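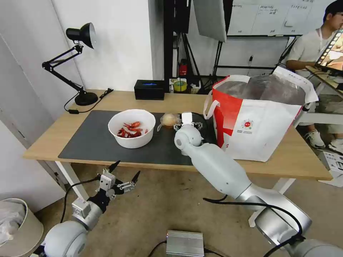 Ladilura two-arm table cell, food handling setup

The cell ships with two white arms and a desk mat that marks the work area. Keep bags and bowls within reach of both arms.
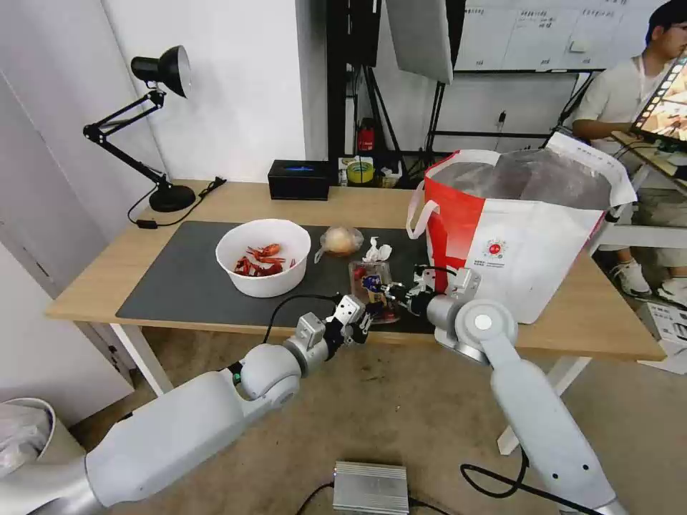
Check the arm cables every 300 hours – a cable that rubs at the wrist should be replaced.

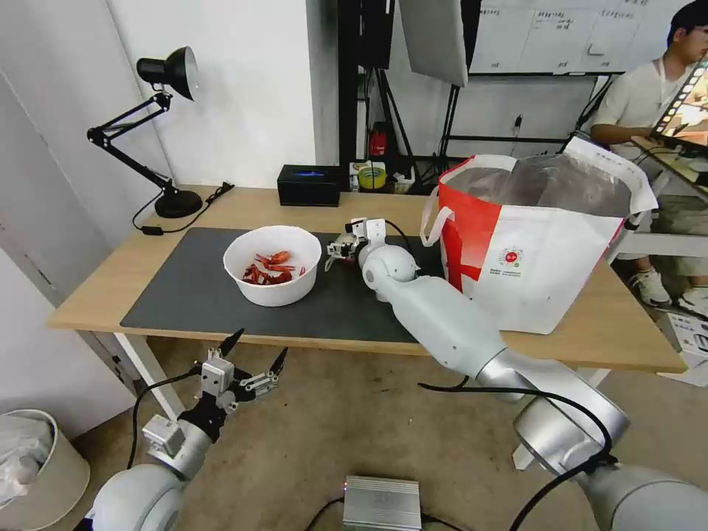
Wipe the fingertips after each food run. Fiteck stocks spare tips in packs of 16.

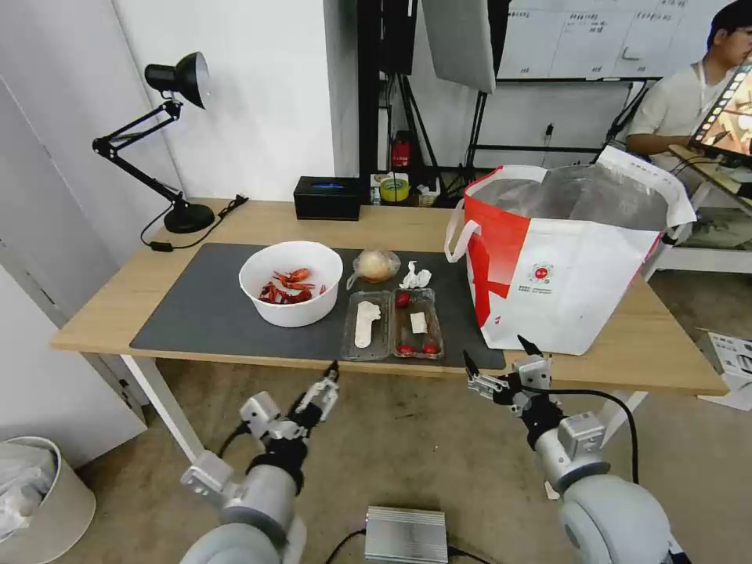 Grease the joints at 2,000 hours. For service, ask for Consuelo Nina at Ollmont.

Page updated Feb 2, 2021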